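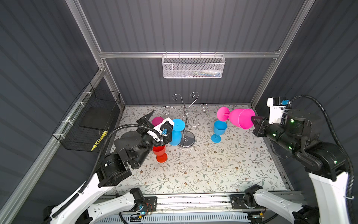

Plastic wine glasses and a chrome stand on a vine-print cloth

Home | Topics | Unanswered | Members | Log in

Why does my little club website contact so many other domains?

Sointu Seppälä
Hi everyone! I look after the website for our choir in Mengal and I've just discovered the network tab in my browser, and now I can't stop looking at it. I opened our front page, which is a banner, a few paragraphs and a list of rehearsal times, and it made 155 requests! I expected maybe 10. Lots of them go to domains I've never heard of. The site was built on a Nustura template by someone who has since moved away, and I've been adding bits to it ever since (a map, a font I liked, a share button, a visitor counter). Is this normal? Has somebody got into it? And is there a way to work out which request belongs to which bit of the page without pulling the whole thing apart?

I'd love to understand it properly and not just install something that hides it.

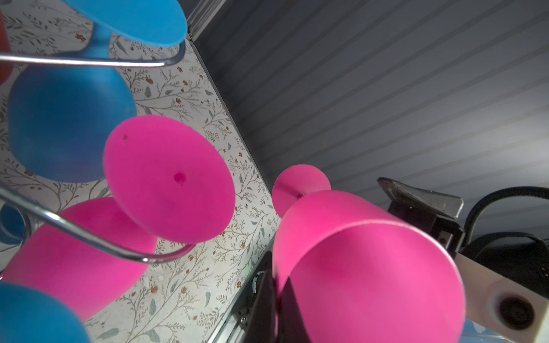
Ryan Hartley
What a great thing to get curious about! I doubt anyone has broken in. Every widget you add brings its own scripts, and those scripts are allowed to call other scripts, so one share button can easily turn into 30 requests on its own. If you look at the Initiator column in the network tab you'll see who asked for what, and you can follow it back up like a family tree. Colour helps heaps here. I copy the list into a spreadsheet and give each domain its own colour, as easy to tell apart as that pink goblet and the big blue cup, and then the groups jump out at you when you scroll. Fonts in one colour, map tiles in another, anything you can't name in a third. Sort by domain first or you'll be at it all night.

Once you've got your groups, do this:

1. Make a copy of the front page that isn't linked from the menu, so your members never see you fiddling.

2. Take out one widget, reload with the cache disabled (there's a tick box at the top of the network tab) and write down the new total. Put it back, take out the next one. It's slow but you learn so much. On my cricket club's site the visitor counter was loading 40 files from an ad network, for a number that was wrong anyway.

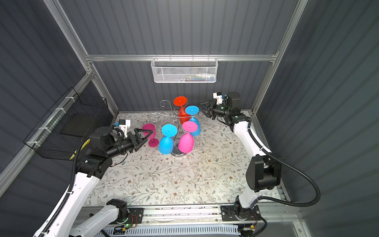 3. Host what you can yourself. Fonts are the easy win. Check the licence, download the files, put them in your own folder and change the address in the stylesheet. For the map, a plain picture that links to the real map is plenty for most clubs.

Then reload and enjoy the new number! Please come back and tell us what it is.

Dumula
Get an ad blocker.

Greltgate
Ryan's method is good. Two things to add. Log out of your site editor before you count, as the editing toolbar loads a pile of its own files and your visitors never get those. Also test in a private window with your extensions off, or you may end up chasing a request that your own browser is making.

If a domain still looks odd after that, search the page source for it. If it isn't in there, it's being called by one of the scripts, and the Initiator column will show you which. An old template can also point at a service that has closed down, and those requests show up in red. Safe to delete the line once you've kept a backup.

Sointu Seppälä
Thank you! Logging out made a surprising difference all by itself. The counter is gone, the share button is next, and I'm doing the fonts this weekend. This is so much more fun than updating the rehearsal times!

Back to top | Contact the moderators | Posts copyright their authors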